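# Staff forum: handheld grippers and the snack box packing group

Posted by **nindstead_ops**, 15/04/2018
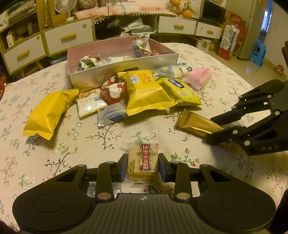
Will anyone on the packing group lose hours because of this work?

Scheduled hours remain unchanged through the end of the current contract, and any later change requires written notice to each employee.

Members are asked to keep replies on the subject of duties, training and pay.

---

**z_gebru** wrote:

Thank you for the notice. Please record my concern under my full name, Zinash Gebru. The group used to be rated on boxes closed per shift. Under the Jaltureo plan we are rated on clean pickups, and a crinkled cracker packet is a slow thing to pick up with two fingers on a linkage. The pay scale still refers to boxes.

---

**chettiar_line2** wrote:

I do not share that view. The old target was 624 boxes and it wore people out. I have worked with the grippers for 16 shifts and find the pace reasonable. My wrists are sore in a different place, but less so by evening.

---

**z_gebru** wrote:

The pace is not my objection. My objection is that our skill is being used to teach the Trokel line, and the job description does not mention it.

---

**nindstead_ops** wrote:

The point on the job description is accepted. A revised text will be issued in April. The pay scale will be reviewed separately under item 9 of the site agreement.

---

**trokel_liaison** wrote:

For clarity, the Trokel line is planned for flat bars and small square packets only. Large pillow packets and mixed boxes stay with the packing group.

---

**chettiar_line2** wrote:

Is that in writing? The same was said about labeling, and labeling went to the machines the following year.

---

**trokel_liaison** wrote:

It is in the planning note, reference 259, available from the shift office.

---

**z_gebru** wrote:

I have read note 259. It says "initially." I request that the word be removed or given an end date.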